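Spray bottles in a drawer – upright or under the sink?

harlow_58
Posted 3/9/24
Moving the cleaning sprays out from under the sink and into the bottom drawer of a white Clorno cabinet. The drawer is 45 cm wide inside. Three trigger bottles, all refillable. Without a basket they tip over whenever the drawer closes hard.

Current setup is a green perforated plastic basket, lifted in and out as a unit. Collar color tells me the contents: yellow is glass, orange is degreaser, pink is bathroom.
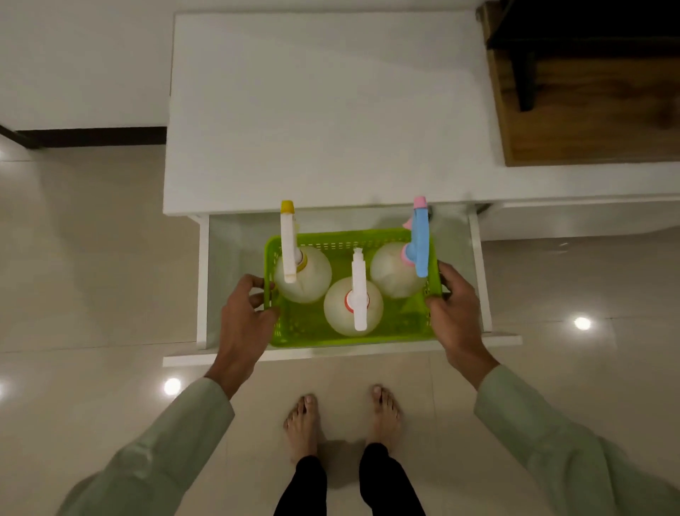 Clearance is the open question. The trigger heads sit higher than the basket rim and I want at least 7 mm between them and the underside of the cabinet top. Does anyone run a similar setup on the Dokia runners?

nigam697
Measure with the heads screwed down tight. A loose collar adds a few millimeters.

tallpantry
I would not do this. Trigger heads leak, and a drawer bottom swells. Solid tray or nothing. Perforated walls are the wrong choice.

harlow_58
The walls are perforated, the base is a separate matter. I can put a liner under it.

tallpantry
A liner moves the puddle. It still sits there until you lift the basket.

nigam697
Disagree. Turn the nozzles to off and there is very little to leak. Mine have been in a drawer since May – one drip, from a cracked collar. Label the bottles, though. Collars get swapped at refill.

harlow_58
Fair point on labels. Will measure tonight with the collars tight.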